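Computer Refurbishing Bench, Second Progress Report

Prepared for Masanobu Nishimura, Pesusano Fund
14 Mar 2018

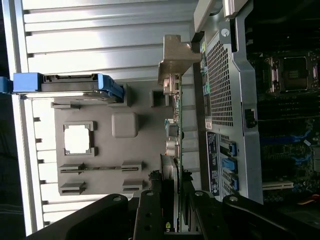
Is it worth taking old desktop towers apart for their pieces?
For some parts, at the moment. Drives and memory pay for the time spent getting them out, and most of the rest doesn't.

That answer is less cheerful than the one in our application, and I would sooner give it to you now than in the final report. The application, which I helped write, said that every tower coming through the Tsegaye Street workshop would yield "multiple reusable components." I didn't fully believe the sentence when it went in and I believe it less now.

Where the money has gone

Of the 2,000 dollars in the first payment, the largest share went on the two benches, the lighting and the anti-static mats. The mats were needed. The second bench I am less sure of, as it has mostly been used for stacking side panels. Screws, labels, bags and thermal paste came to very little. We have not touched the line for replacement power supplies and would like to talk about moving it.

What comes out easily

Hard drives, when the maker has used a plastic carrier. You squeeze the ends or bend the rail a little, and the drive slides free without a screwdriver. Older cases with drives screwed in from both sides take far longer, and the second side panel on those is often stuck. Carriers get tired, too. After a few removals the clips stop gripping, and we don't have a source of new ones that costs less than the drive is worth. We now keep each carrier with the case it came from, after a bad afternoon of trying to match them up.

Every drive is wiped before it goes anywhere. A wipe takes hours and the drive may still fail the surface test at the end of it. I would ask that the fund stop describing drives as "recovered" until they have passed.

What doesn't

Expansion cards come out readily enough once the bracket is freed, and then sit in a box. The demand we predicted has not appeared. Schools want whole machines with a screen and a keyboard. They don't want a graphics card of an age where drivers are hard to find. Heatsinks full of dust need cleaning and capacitors need checking, and I can't make the hours add up for cards that will be given away. My view is that we should leave working cards in place and only pull the dead ones.

Molded plastic pieces inside the case are a nuisance of their own. Our first instructions told people to remove all of them before cleaning. Old clips snap, and a cover that no longer sits flat will rattle. The instructions now say to leave plastic alone unless something behind it has to be reached.

The Merkum software

We were encouraged to use Merkum for tracking parts and gave it a fair try over 3 weeks. It wants a serial number for everything, including items that have none, and it won't let two people work on one tower's record. Paper tags tied to the chassis have done the job better. If the fund needs Merkum exports for its own reporting, someone will have to type them in, and those hours aren't in the budget.

Completed machines

We promised 20 working towers to the Alen adult learning center by July. I think the number can be reached, with a condition. It depends on using donated machines largely as they arrive – cleaned, tested, given a wiped or replacement drive – and giving up the plan to build better ones out of mixed parts. The mixed builds looked good on paper. Two were attempted and both had faults that took longer to trace than either machine deserved.

Requests

Please approve moving the power supply line to solid-state drives, which would do more for the speed of these computers than anything we can pull from another case.

Please also confirm whether cards left in working machines count toward the parts total. If they don't, our figures will look worse in the next report even though the work will have been better spent, and I'd like that understood before the figures arrive.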